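How do you compare two policies fairly on a bottle-to-tray task?

Asked by Greltine

I've just got my first learned policy going and I'm thrilled with it! The task is simple: pick up a clear plastic bottle and put it on a red tray. I trained on 600 demonstrations and want to compare it with an older baseline. 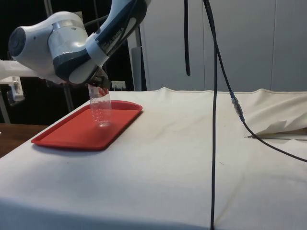
My trouble is scoring. One person calls a trial a success if the bottle gets over the tray, another wants it released and standing. And how many trials is enough? I've done 13 per policy so far.

Posted by Kerubo Nyanda

Lovely task, clear bottles are great fun. Write the rule down before you run anything. I give separate marks for grasp, carry and release, then report all three. Starting poses matter even more: fix a list, include bottles lying down, and use the same list for both policies. 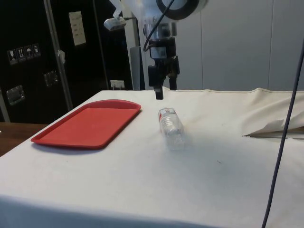
Bottle on its side next to the tray, cap pointing away from the front of the table.

Swap between policies trial by trial as well, so that changes in the light hit both equally. Thirteen is thin. I'd go to 23 poses and run each one twice.
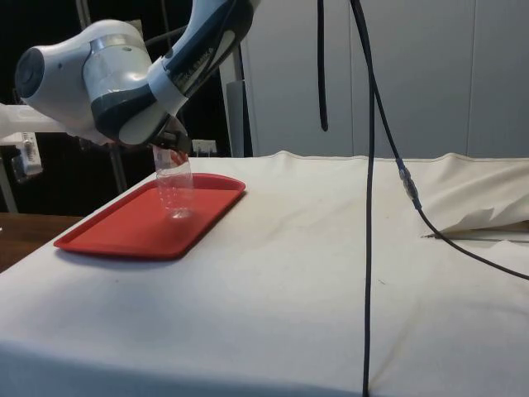 Also keep the "nearly" cases in a column of their own. Mine taught me more than the successes did!

Posted by Thakur

just do more trials, 13 is nothing. and post your numbers, I want to see them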